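Unit 4: Notes for the visit to Grollik

We go on Friday to the open day at the Grollik training hall. Please be at the side entrance at 16:00. Stelios Gavalas will receive our group and show the simulator first, then the real cell. Room 18 is kept for our bags.

The simulator part is called Patilum. You will see the work from the view of the gripper, and this view is the one you must learn to read for the exercise. 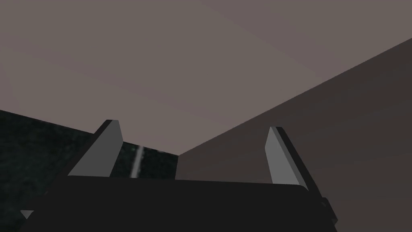

In the simulator each surface has a simple flat color or a plain texture, so depth is hard to judge. Look at the edges where two planes meet – they tell you more than the color does. Before you close the fingers, check that the gap is open and that both fingers are in view.

Write down two questions for Mr. Gavalas. One of them should be about the difference between the simulated gripper and the real one. Bring your notes to the next class.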